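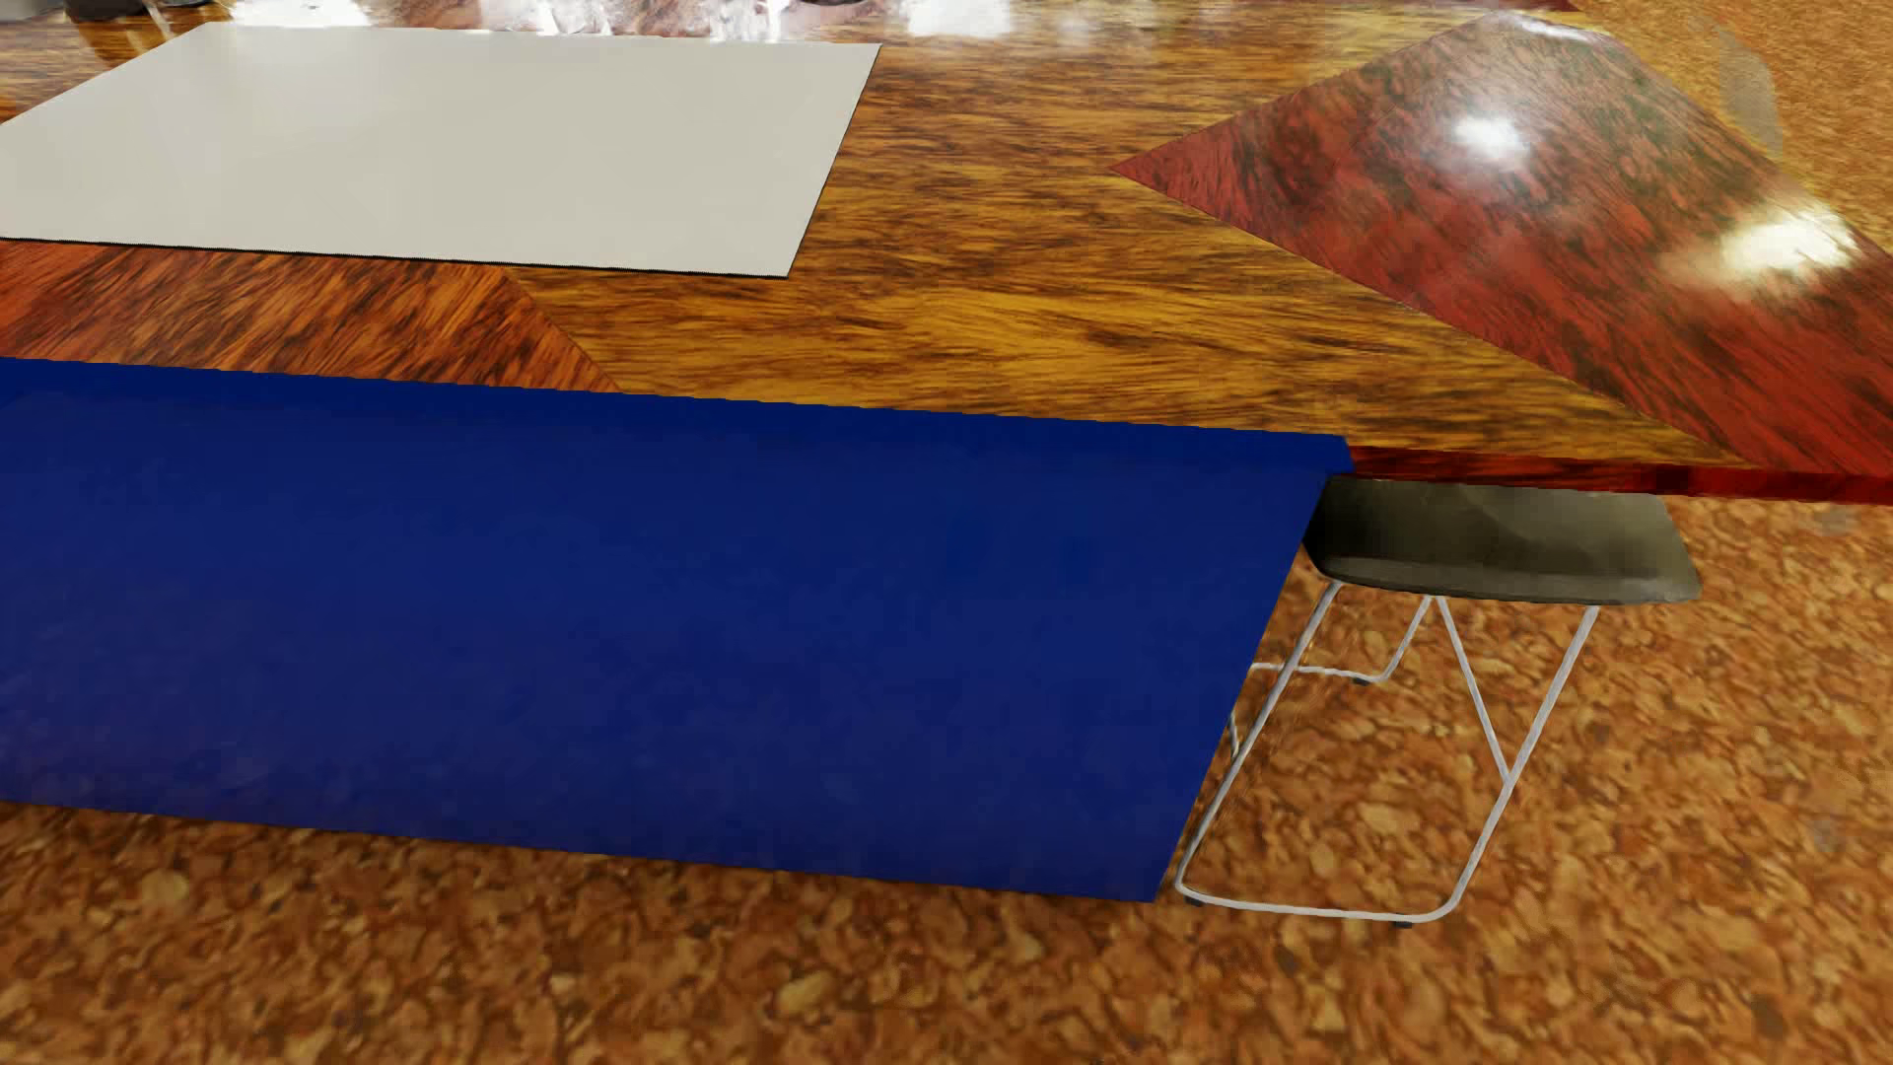 Computer render of the wooden table and blue panel, with a stool and cork-patterned flooring.

Bakilana Reading Rooms: second progress report
Prepared for the Vasta Fund by Rehema Kaijage, project lead
Monday, February 14, 2022

1. Position at the end of the period

The period covered by this report ran to the end of January. The Wudetti room is open five days a week and the Pakska room is open three. We had planned for both to be open five days a week by now. Pakska is behind because the second part-time post there was not filled until after the new year. Osvaldo Falcão has accepted it and is working through his induction with Niall Baxter.

Spending is within the agreed budget. Two lines have moved and are explained in section 5.

2. Membership and use

At the end of January we had 909 members across the two rooms. Wudetti accounts for most of these, as it has been open longer and is next to the bus station. Membership at Pakska has grown slowly. People there use the room to read newspapers and do paperwork but many leave without joining, and the form may be part of the cause. It asks for proof of address, which lodgers and seasonal workers often do not have. From next month we will accept a letter from an employer or landlord, or a signature from an existing member.

Loans of children's books are higher than loans of adult fiction in both rooms. We did not plan for this and the shelves show it. The picture books at Wudetti are worn and 131 titles were withdrawn in January because they could no longer be repaired. Replacements have been ordered from the books line. Delivery is slow for anything not in English, and the Swahili and Portuguese orders placed before the holiday have not arrived.

3. Adult reading groups

Eight groups are running, six at Wudetti and two at Pakska. Each meets once a week for an hour and a half. Attendance was good up to the holiday and dropped afterwards, mainly in the evening groups. Vratislav Gajdoš telephoned those who had stopped coming. Most gave changed shifts or poor bus times as the reason. Two said the texts were too easy and have been moved to another group.

We have started one morning group at Wudetti for parents after the school run. It is too early to report on it, beyond saying that it filled in the first week and has a short waiting list.

The reading assessments promised in the grant agreement were completed for the autumn intake. They took longer than expected, as each one has to be done in private and Wudetti has only one small office. Results are being entered now and will be sent separately.

4. Staff and training

Zoltán Takács completed the cataloguing course and has begun moving the Wudetti card records on to the shared system. He is working by shelf and has finished children's, reference and local history. Fiction is next. Until it is done, a reader at Pakska cannot see whether a novel is held at Wudetti without ringing up.

There are now 18 people on the unpaid helpers' rota. Three have asked for training in supporting new adult readers and we would like to run a day for them in the spring.

5. Budget changes

Heating at Pakska cost more than we allowed. The boiler was serviced in January and the timer has been reset to match the opening hours, so the next bill should be lower. The overspend has been met from the unfilled post.

Travel is underspent. Most meetings between the two rooms were held by telephone. We ask permission to move the balance of the travel line to children's books.

6. Next period

Pakska will go to five days as soon as Osvaldo has finished his induction. The catalogue work will continue through fiction. The new membership form will be in use at both rooms, and we will report on joining rates before and after the change.

We would be grateful for a reply on the travel balance before the next book order goes in. The itemised accounts are attached as Annex A and the attendance sheets as Annex B.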